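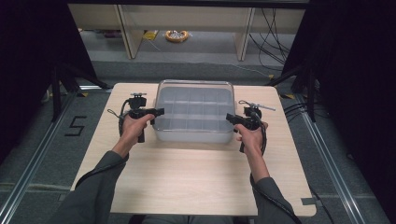
This page was last changed on 2020-11-01.

Rilletgate is a children's television series for viewers aged six to ten, made by the production company Brarard. It mixes live action with short animated inserts and is set in a seaside town where a group of school friends look into small local puzzles, such as a missing ferry timetable or a clock that strikes the wrong hour. It ran for two series and 32 episodes.

Format

A normal episode sets a puzzle in the first few minutes and solves it before the credits. The animated inserts show what each child thinks has happened. Brarard described the programme as the first of its kind to let viewers solve the case alongside the characters. The claim is hard to support. Other children's mystery programmes had invited viewers to do the same long before, and in several Rilletgate episodes the clue that settles the matter is not shown until a character explains it.

The publicity also called the series "unscripted in spirit". What this meant was never made clear. Full scripts exist for all the episodes, and writers are credited on each one.

Production

The first series was filmed on location in January, with the seaside town played by two different harbours. Careful viewers will notice that the lighthouse changes sides between episodes. Interiors were shot at a studio in Mosport, a converted warehouse which Brarard leased for the purpose. The animated inserts were supplied by Baek, a small studio that had until then worked mainly on title sequences.

Brarard has said that 414 children auditioned for the main parts. The number appears in every press notice for the programme and always comes from the company itself. No casting record has been published, and an early notice gives no number at all.

The second series was made with a smaller budget. Inserts became shorter, and some from the first series were used again with new voices. Brarard called this a "creative refresh".

Awards

Rilletgate is often described as award-winning. It was shortlisted twice in the mixed-format class of a regional screen prize and did not win on either occasion. The description seems to rest on a certificate given to Baek for the opening titles, which were judged separately from the programme. Brarard's website listed the shortlistings under the heading "Awards" for as long as the page was online.

Reception

Reviews of the first series were mild and mostly kind. Critics liked the young cast and the inserts, and several thought the puzzles too easy for the upper end of the age group. The second series was hardly reviewed.

Claims about the size of the audience should be treated with care. Brarard gave a figure of almost 47 per cent of children in the target age range, but did not say whether this meant a single episode, a whole series, or anyone who had seen a trailer.

Later history

A third series was announced and then dropped from the company's plans without comment. Reports of a feature film can be traced to one fan site, which gave no source.

See also

Children's television
Mixed-format series
List of programmes filmed in Mosport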